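Unit 3: Measuring and Mixing Vessels
Instructor: Corina Danzer. Lab notes revised by Leonie Kälin, July.

3.1 Vessel selection
Batch volume should not exceed half the capacity of the bowl. A wide opening allows folding with a full turn of the wrist. A rolled rim gives a secure grip and is easier to wipe than a cut edge, but check the underside of the roll for residue.

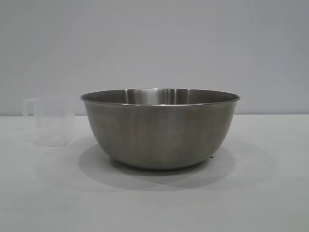 Fig. 1. Stainless steel mixing bowl with small clear plastic measuring cup at left.

Stainless steel does not hold odors and tolerates acid mixtures. It conducts heat faster than plastic, so chilled batters warm sooner when the bowl is held against the body. Satin exteriors hide scratches; inspect the interior under direct light.

3.2 Liquid measures
Set the cup on a level surface and read at eye level, at the bottom of the meniscus. For volumes of 1,000 ml and over, weigh the liquid instead. Record to the nearest 2 g.

3.3 Work surface
Pale surfaces show spills and crumbs early. Wipe from the back edge forward, then dry.
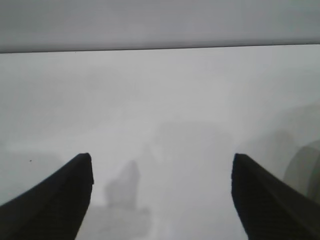 Fig. 2. Pale work surface under bright, even light.

Reading: Follstead course pack, p. 41. Bring the completed vessel sheet to the next lab.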